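Home | Notebook | Glaze tests | Kiln log | People | Search

We use cookies to remember which pages you have read. OK / Settings

Shared notebook, Jenness workshop
31 Oct 2025

Opened the kiln this morning with the usual ceremony, meaning I burned a knuckle on the lid and said a word. The Sustlow batch is out. It is brown. I had hoped for the soft green we got in August, and I had told several people to expect it, so I suppose the rest of the day will be spent talking up brown.

Same recipe as August on paper. Same clay body, same bisque, same cone 6 with a slow cool down to 1,792 °F and a hold there. The hold was supposed to be where the green happens. Checked the controller log twice and it did exactly what I asked, so I can't blame the controller, though I tried for most of a cup of coffee.

What did change:

Whiting. We finished the old bag and started a new one from the back shelf. The label says whiting. The old label also said whiting. Beyond that I know nothing.

The wood ash. August was the Carhuamaca ash, the batch Georges Mansour burned and washed himself and labeled in pencil on masking tape. That bucket is nearly gone, and I made up the difference with ash from the stove downstairs, where people have been feeding in pallet offcuts, pizza boxes, and, judging from what the sieve caught, staples. I wrote "ash" in the recipe both times. Technically correct.

Thickness. I dipped these for a count of three. In August it was Tharun Sundaram dipping, and he counts slower than I do. He also talks while he counts, so his three may be closer to five.

Weighed out a small comparison this afternoon to separate these. Set A is old ash, new whiting. Set B is stove ash with what I could scrape out of the old whiting bag, folded seams included. Set C is today's mix again, dipped by Tharun, who has been told not to change anything about how he counts and is now self-conscious about it. I've ruined him as an instrument.

Sieved everything through 80 mesh. Set B took forever. The stove ash goes lumpy as soon as water touches it and then sits on the mesh like wet bread. If anyone is looking for the good rubber kidney, it is in my bucket and it will not be the good one any more.

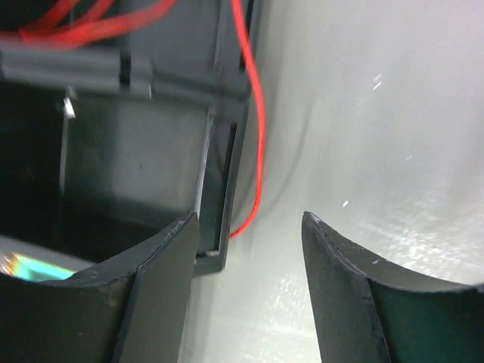 Specific gravity next. Set A came in at 1.44, set B at 1.51, and set C somewhere between, depending on how charitable I felt about the meniscus. Thinned B with a splash of water, then another splash, then overshot to 1.40 and had to let it settle overnight, which I'll regret tomorrow when I have to pour off the top. There are soluble salts in unwashed ash and pouring off the water throws some of them out, so B will no longer be the glaze I set out to test. It will be a related glaze. A cousin.

Georges came by around lunch and looked at the brown tiles for a long time. He said they were "quite like a loaf." He then asked whether I had washed the stove ash. I said I had rinsed it. He asked how many times. I said that this was a very broad question. For the record, he washes his until the water stops feeling slippery, with gloves on, and it takes him the better part of a week. I gave it an afternoon.

Notes on the tiles themselves, for whoever reads this later (me, in spring, annoyed):

Top shelf: brown, glossy, some tan breaking on the ridges. Not ugly. If it came from someone else's kiln I would ask for the recipe.

Middle shelf: same, with pinholes. The pinholes are worst where the dip overlapped.

Bottom shelf: one tile has a green patch the size of a thumbnail near the foot, on the side facing the back wall. I've turned this tile over so often that I can't fully trust my memory of which side was which. Should have marked it. Marked it now, for what that's worth.

The patch makes me think about cooling more than chemistry. The bottom of that kiln runs cooler, always has, and we've been treating one thermocouple as if it spoke for the entire chamber. Put a cone pack on every shelf next time. We used to do this. We stopped when the box of cones ran out and the new box was put somewhere safe.

The pot of Skaris slip was left without its lid again and has a crust I could tap-dance on. Broke it up, added water, covered it. I'm naming no names, mainly as I suspect it was me.

To do before the next firing:

- pour off B, measure it again, write the number down this time
- label both ash buckets with what is in them
- find the box of cones
- ask the supplier whether the whiting changed, and brace for "no"
- Tharun to dip a second round of C without being watched
- new kiln gloves, or at least a left one

Kiln is free from Monday if anyone wants it for bisque. Please leave me the bottom shelf. The brown tiles are on the windowsill for anyone who likes bread.

Back to top | Contact the workshop | © Jenness workshop notebook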